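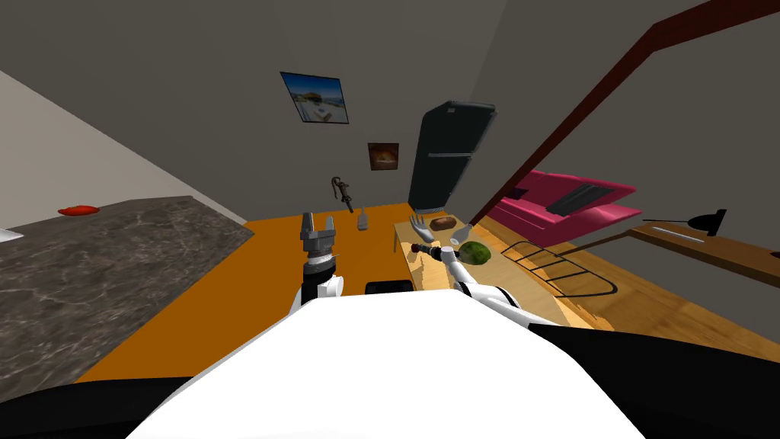
The pipe organ at Nirwood Mennonite Church will be out of use from February until the work on its wind system is finished. During that time the congregation will sing with piano or without accompaniment. The worship planning group met after the second service to settle the details, and this item sets out what was decided.

The organ was built by the Bech workshop and came to Nirwood secondhand, from a Lutheran congregation in Hiltton that was closing its building. It was taken apart, moved in 5 truckloads and put back together in our balcony over the course of one summer. Members who were here then will remember the pews stacked with pipes wrapped in bed sheets. The instrument has 20 ranks, two of which were added after the move and have never matched the rest very well.

The trouble is in the bellows and the wind trunks. The leather on the main reservoir has cracked along the folds, and air escapes faster than the blower can supply it. When the full organ is played the pitch sags, most noticeably on the last verse of a hymn. Patches were glued on two years ago and held for a while. The organ builder who looked at it again this fall advised against more patching and recommended new leather throughout.

The first part of the work is the reservoir, which has to be removed from the balcony and taken to the shop. It will go down the west stairs, so those stairs will be closed on the morning it leaves and again when it comes back. The second part is done in place and involves resealing the trunks and cleaning the lower pipes. There will be dust. The balcony will be closed to seating for the whole period, and families who usually sit there are asked to find places on the main floor. The side pews nearest the kitchen door are usually free.

The congregation approved $4,000 for the first part at the annual meeting. The second part will be paid for from the music fund, which has enough in it. No special offering is planned. Anyone who wishes to give toward the organ may mark a check "music fund" and place it in the regular offering.

As for the singing, most Sundays will follow a simple pattern. The opening hymn and the closing hymn will be played on the piano. The hymns in between will be sung in four parts without accompaniment, with a song leader giving the pitch. This is how the congregation sang for its first decades, before there was any instrument in the building, and several of the older hymnals in the library still have pitches penciled in beside the titles. Two of those hymnals have been set out on the table in the entryway for people who would like to look through them.

Song leaders are needed. A leader should be able to find a starting note from a pitch pipe and keep a steady beat, and does not need conducting experience. Two short practice evenings will be held in the fellowship hall at 7 p.m., and the dates will be in the bulletin. Altos and tenors who have gotten used to following the organ may find these evenings useful too - the inner parts are exposed when there is nothing playing underneath.

The Zunadance group, which shares our fellowship hall for its folk dance evenings, has kindly offered the use of its portable keyboard for the children's program. The keyboard will stay in the hall closet between uses. Please return it with the power cord and the music stand.

Weddings and funerals will go ahead as usual with piano. Couples who had asked for organ music have already been contacted by the church office. If you were expecting a call and have not had one, please stop by the office on a weekday morning.

When the reservoir comes back, the organ will need to be tuned before it can be played in worship. Tuning requires a quiet building at a constant temperature, so the heat will be kept at its Sunday setting and the sanctuary will be closed to other groups for those days. The quilters and the Wednesday choir will meet in the basement.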